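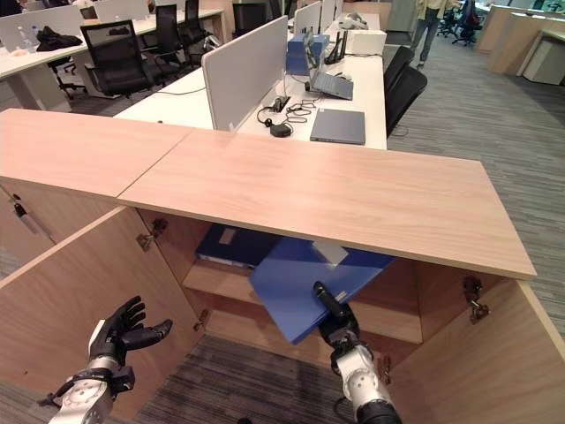

Fetching a blue folder from the low cabinet at the Clikulthorpe office.

Filing robot stood down after grip fault
2019-02-09

I popped into the Tekis office in Clikulthorpe this week to hear about the fault that's had everyone there talking, and I came away with a lot more to say about folders than I ever expected to!

The short version is that the two-armed filing robot let go when it shouldn't have. It was halfway through taking a folder out of a cabinet when the right gripper lost power and opened. The folder went one way, the papers went everywhere, and then the arm kept going through the rest of its move as if it still had hold of something. It swung across and knocked a cabinet door hard enough to bend a hinge. No one was hurt, but Rin Noguchi, who runs the trial, had been kneeling beside that same cabinet a few minutes earlier looking for a label, and she told me she's thought about that a fair bit.

"The dropping doesn't bother me much, people drop folders too," she said. "It's the carrying on afterwards. It should have noticed its hand was empty and stopped."

So why didn't it? Peadar Ó Riain has been through the logs (he printed them out, poor fellow) and he's fairly sure it comes down to a connector at the right wrist that had worked itself slack. When the arm reached low and twisted, the power to the gripper cut out for a moment. The grip sensor runs off the same line, so it went quiet as well, and the software took the last good reading and stuck with it. As far as the robot knew, it was still holding the folder. I asked if that was a daft way to set it up and he laughed and said yes, pretty much.

It had done 520 pulls before this one with nothing worse than a creased cover, and I think people had stopped keeping much of an eye on it. Going back through the records, Peadar found 6 earlier dropouts on the same line, all too short to make the gripper open. None of them set off a warning. That's the part that would worry me if I worked there – the signs were sitting in a file and the machine wasn't set up to tell anyone.

The robot was off for 8 days while the connector was swapped for a locking one. The software's been changed too, so a silent sensor now counts as an empty hand and both arms stop where they are. The repair bill came to $2,000, hinge included, and Tekis is paying for it.

There's a new house rule as well. When the arms are powered, you don't kneel or reach in at the cabinet, and anyone who needs a folder in a hurry has to hit the stop button first. Rin says a couple of people have grumbled about it. She's keeping the rule.

The trial is due to run to the end of February, with the wrist connectors checked by hand every morning before the first pull.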